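About Sordale Football Club

Sordale FC is an amateur soccer club with teams for children, juniors and adults. We have 304 registered players this season, including 65 in the under-10 groups. All teams train and play at Tannous Park, on the east side of town.

The club was started by Ziad Srour and a group of parents who wanted a junior team closer to home. The first squad had 13 players and used the school field on Flikon Road. The adult men's team was added later, and the women's team after that. Both play in the Molimia District League.

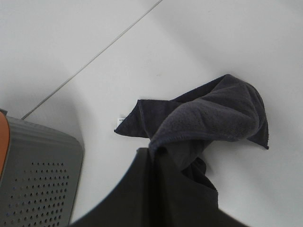
Our head coach is Hanan Atallah. She runs the first team and sets the training plan that all the age groups follow. Ayman Karaki coaches the goalkeepers and takes the under-16s. Abla Qaisi is in charge of the under-10 groups and the summer camp. All of our coaches hold a current first aid certificate.

Training

Junior teams train twice a week during the season. Adult teams train twice a week and play on weekends. Players should bring shin guards, a water bottle and boots suited to grass. Training shirts are provided by the club, and match shirts stay with the club between games.

If the field is waterlogged, sessions move to the Tannous Park indoor hall. Parents get a text message by 4 p.m. when this happens.

Joining

New players can come to two sessions before they register. You do not need to have played before. The under-10 and under-12 groups take players all year. For the older teams, trials are held in June and the coaches contact every player with a result within a week.

The season fee for adults is $300. It covers league registration, insurance and field rental. Junior fees depend on age group and are listed on the registration form. Families with more than one child at the club pay less for the second child, and payment can be split over the season. Ask Najwa Nasrallah at the club office about this.
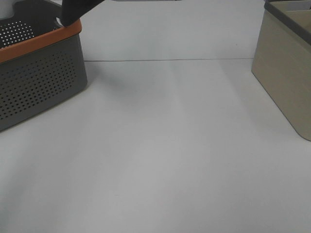

Gray basket with orange rim

Match days

Home games are free to watch. Parking is on the north side of the park, behind the tennis courts. Please keep the gate by the clubhouse clear for emergency vehicles. Dogs are welcome on a leash but must stay off the field.

Contact

The office is in the clubhouse and is open during junior training. Messages left at other times are answered within two working days.

Page last updated May 18, 2024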